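Damero Pauses Home Loans of Its Tabletop Arm After Clamp Fault, Offers Free Replacement Kits

PLALTTHORPE, August. Damero, the small workshop behind the Rinumano tabletop robot arm, today announced that it is pausing new home loans of the arm and sending a free replacement clamp kit to every household that has one. There are 224 arms out in homes at the moment, and we would like every one of those families to hear this from us first, in plain words, along with our apology.

The trouble came to light during our summer home trials, when an arm reaching for a mug at full stretch tipped forward and came off the edge of a coffee table. The mug broke, the elbow cracked, and the family, who had been very patient with us already that week, swept up and called our help line. Happily there were no injuries. When the arm came back to the workshop we found that one of its two clamps had worked itself loose over many hours of small, repeated movements, and that the other one alone couldn't hold the base down once the arm was stretched out and changing direction quickly.

We then went back through our service notes, which we should have done sooner, and found 15 other reports of a base that had shifted or rocked. Most had been written up as a clamp that wasn't tightened at setup, and the advice given was simply to tighten it again. That was a reasonable answer the first time and a poor one by the fifteenth, and we are sorry we didn't put the pieces together earlier. 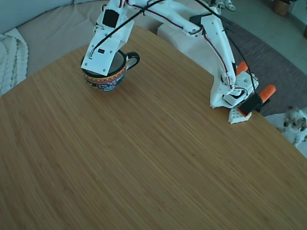 Our engineers have since run the arm for 352 hours on tables of different thicknesses, including a few with the rounded edges that are so common in living rooms and that give a clamp less to hold on to. Loosening showed up most often on those. The new kit has a wider clamp block, a locking handle and a thin grip pad that goes under the foot plate. A small software update comes with it, and it slows the arm down when it is reaching far from its base.

"I have one of these arms at home myself, and my kids say good morning to it, so I do understand how quickly it becomes part of the furniture," said Njoroge Nyamweya, head of home trials at Damero. "But it is still a machine with some weight to it, and it moves on its own. We asked people to trust it in the room where they have their coffee and where the dog sleeps, and we owe them a better clamp than the one we sent."

Until the new kit is fitted, please switch the arm off at the wall and leave it off. If you can, take it down from the table and lay it flat somewhere out of reach of children and pets. Please don't try to fix the problem by tightening the old clamps as hard as they will go, as this can crack the foot plate.

Kits are being packed at our Zúñiga Street workshop and will go out in the order the arms were first delivered. Fitting takes a few minutes and the tool is in the box. Anyone who would prefer to send the arm back may do so at our expense, and loan fees will be refunded in full either way. New loans will start again once every current household has its kit.

Media and customer contact: Home Trials Desk, Damero, Plaltthorpe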